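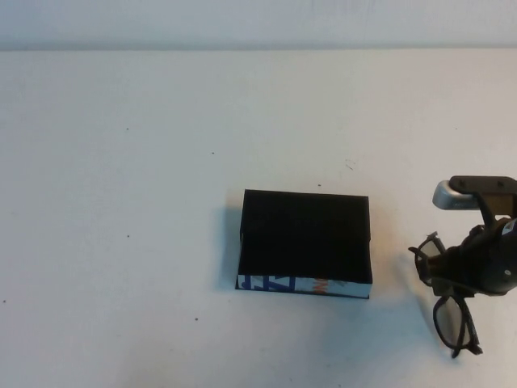

Little black box, right of center on the table.

Quick one tonight, got maybe half an hour before bed.

So the second half of the Zetcombe game. Did anyone else watch it on the stream? Gristholm went up early from a corner, fine, deserved, and then just stopped playing. Sat on the edge of their own box for what felt like a week. I get protecting a lead. I don't get doing it with an hour left on the clock and your fastest player standing next to the center backs.

Finished 2-2, which flatters them. Two goals given up from basically the same cross. Same side, same runner, same fullback looking at the grass. The keeper was yelling at him after the first one, you could hear it over the stream audio.

Crowd was 1325, announced. Decent for April with the rain. The away end had roughly 200 in it and they were louder than the rest of us put together – embarassing if you sit where I sit.

Other stuff. New shirts have the numbers in some skinny font, looks like plain old Noto to me, and you can't read any of it from the far side. I spent ten minutes thinking the 8 was the 3. Bring back the fat numbers. Please.

Also the Ó Súilleabháin Cup draw is out and we're away again. Third year running. It's 424 miles round trip, I checked, with a noon kickoff, so thats a 5 am alarm if I go. I'll probably go. I said I wouldn't last year and then went and we lost on penalties and I ate a gas station sandwich in the car for dinner.

What I'd change for the cup: start the kid on the left, he did more in his fifteen minutes than anyone all night. Push the line up ten yards. Somebody stand on the back post at corners, I don't care who.

Right, bed. Will fix the fixtures page when I get a minute – I know the kickoff times are wrong, stop emailing me.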